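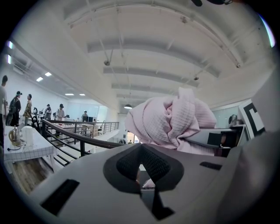

Chapter 3
Teaching by Hand: The Cloth Project

By the time you reach this chapter you will have built the Unano gripper, taken it apart at least once because a screw went missing, and built it again. Good! That is how most people get to know a machine. Now we are going to put the robot arm to one side for a while and carry the gripper around ourselves, the way you would carry a pair of kitchen tongs, and let the camera on it watch what we do.

The job we have chosen is a small waffle-weave cloth, the kind you might use to dry a cup. I can already hear somebody at the back asking why we don't start with a wooden block, and it is a fair question. A block is the same shape when you set it down as it was when you picked it up, and so a program can get by on knowing where the block is and which way it is turned. A cloth has no such manners. Pick it up by a corner and it hangs one way, pick it up by the middle and it bunches into a knot, and the next time you try, it will do something a little different again. In the photograph that opens this chapter the pale pink cloth is crumpled up just above the gripper, with part of it hanging over the gray finger. Try to write down its shape in words or numbers and you will see the trouble we are in.

When Elvia Olvera and I first ran this project with our Tuesday club, we let the students work for a whole afternoon before we talked about any theory at all. I still think that was the right order. Ross Geddes, who was in that first group, folded his cloth beautifully every time and was very proud of it, and then found that his recordings were hard to learn from. He had been moving so quickly that the cloth was a blur in half of them. His partner, Archie Pringle, was slow and rather clumsy, dropped things, picked them up again, and ended up with the set that everybody wanted to borrow. We will come back to Archie's recordings in Section 3.2, and you will have a chance to look at where he hesitated and what he did next.

You will also meet the square black-and-white marker cards. Look for one to the right of the cloth in the opening photograph. A marker gives the software a pattern of known size to find, and from that it can work out where the camera is and how it is tilted. Keep your cards flat and clean, and please don't move them once you have begun a session - I have lost more than one good afternoon to a card that somebody tidied away.

The club's full collection came to 265 recordings by the end of November, and you do not need nearly so many to follow along. Work in teams of two or three, and trade places often.

Before you begin, you should have:

A finished gripper from Chapter 2, with the finger opening and closing smoothly
One small cloth with a visible weave
A set of printed marker cards
A notebook, and a pencil that you don't mind sharing

3.1 What the Camera Sees

Hold the gripper out in front of you and close it gently on the cloth. Don't record anything yet. Ask your partner to watch the camera view while you turn your wrist slowly, first one way and then the other, and to tell you when the cloth goes out of sight.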